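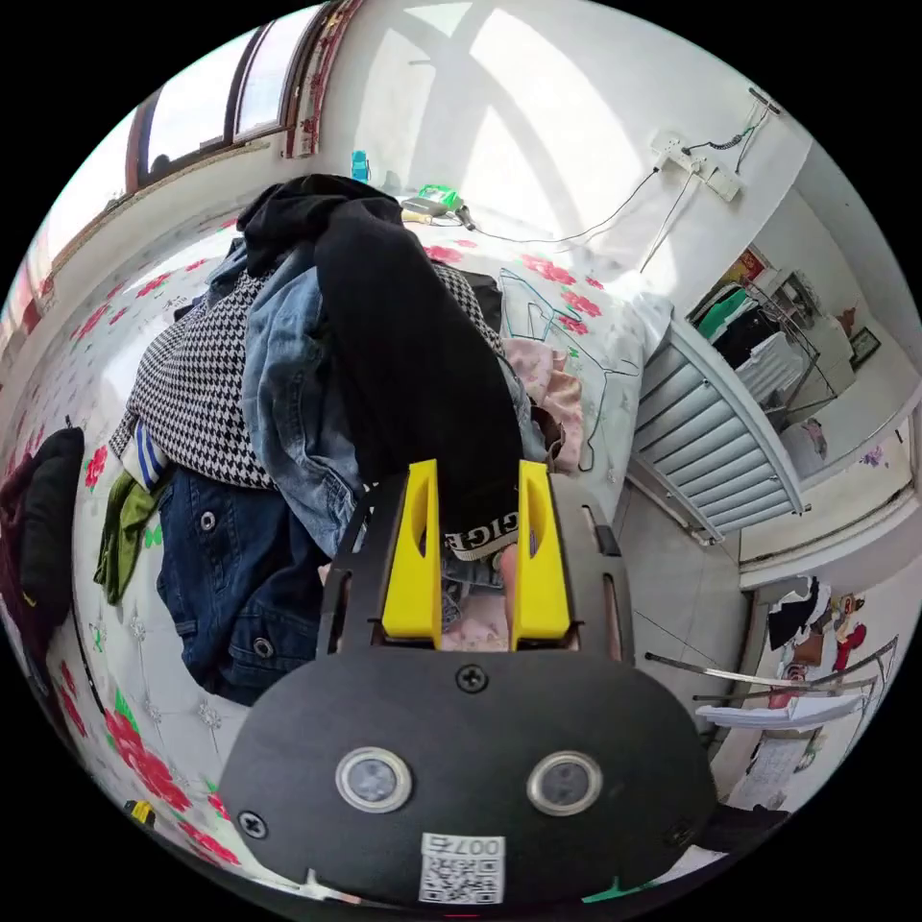
Page 14

Marska Hand Gripper, home build

The Marska is a gripper you carry in your hand. You squeeze, the two yellow fingers close, and the pair of lenses on the body records what the fingers are doing. Subbarao Rai drew up the first one for the shared workshop on Zeleke Street, and people keep coming back to build their own. I built mine over most of October and I have hardly put it down!

We use ours for laundry. Clothes are the best practice there is for a gripper, and a heap of them on a bed gives you everything at once: stiff denim, thin hems, buttons, a hanger in the way. The job in progress here is picking a black garment off the top of the pile by its edge, the one with the white letters along the hem. A hem is a good place to take hold. It gives the fingers a folded edge to close on, and you can feel through the handle when you have it.

What is in the kit

Body shell, black, rounded, with the lens openings already cut
Two lenses with metal rims, mounted side by side
Slotted black carrier for the fingers
One pair of yellow fingers with oval cut-outs
Screws, black, with a few spares in the bag
Number label with QR code (the unit on this page is 007)
Trigger spring and return cord

Not in the kit: screwdriver, thread lock, memory card.

The fingers

These are my favorite part. The oval hole lets the finger bend a little around whatever it is holding, so it grips a sleeve without chewing on it. They are printed from the soft Mostton filament, and you can print more yourself from the files on the workshop drive. Go slow on the first layer. I tried the harder Bendden stuff to save money and the fingers came out like rulers — fine for boxes, hopeless on a T-shirt.

My first pair lasted 1,586 grabs by the counter on the trigger board, and one of the second pair is already past 500. When a finger starts to split it goes at the thin side of the oval, so look there first.

Putting it together

Set aside an evening, and maybe another for fiddling. Fit the lenses before the carrier. The carrier goes in from the top and slides along its slots until it clicks. Leave the face screws a half turn loose until you have squeezed the trigger a few times and the fingers meet evenly, then snug them down by hand. If one finger closes ahead of the other, the cord is short on that side. Let out a little at the knot and try again.

Stick the label on last, low on the body, where your palm won't rub it off.

Living with it

A full charge gives me more than 60 minutes, plenty for a big heap. Good daylight helps a lot, and black cloth really wants it. Wipe the lenses before you start (lint gets everywhere). Houndstooth and stripes are fun to work with, and a denim jacket is a proper workout for your wrist.

Spare fingers, springs and cords are in drawer 101 at the workshop. Take what you need and write it on the sheet. Shell colors other than black are on Subbarao's list for the next batch.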